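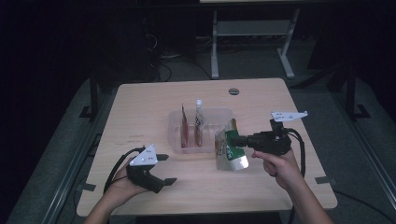

Leave a cracker on a plate overnight, and in the morning it bends a little before it breaks. The cracker went stale. Why does it happen?

The air around us always holds some water. You cannot see this water, because it is a gas, and we call it water vapor. A crisp cracker is very dry inside. It has many small holes, and the vapor goes into them.
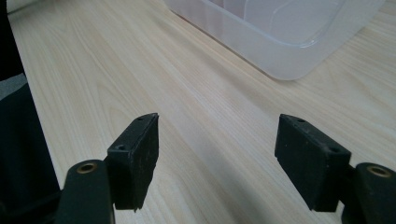

M. Boyer

Bread does it in another way. When bread is baked, the starch in it becomes soft. Later, the starch slowly turns firm again - so old bread feels hard even in a closed bag.

In the town of Hadlow, my class put 20 crackers in a jar with a tight lid and 20 on an open tray. After 2 days we tasted them. The ones from the jar made a loud crunch!

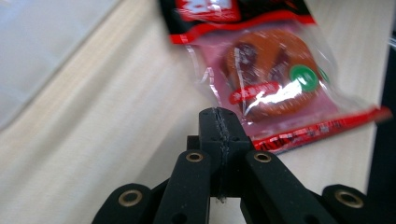
**Why does a stale cracker make less noise?**

A dry cracker snaps quickly, and the quick snap makes a sound. A cracker with water in it bends first, so the sound is weaker.

A package keeps the water vapor outside. After you open it, close it well, or move the food to a jar.
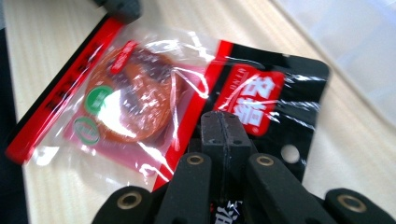 *A snack in its package.*

Try the test at home with one cracker, and listen when you bite.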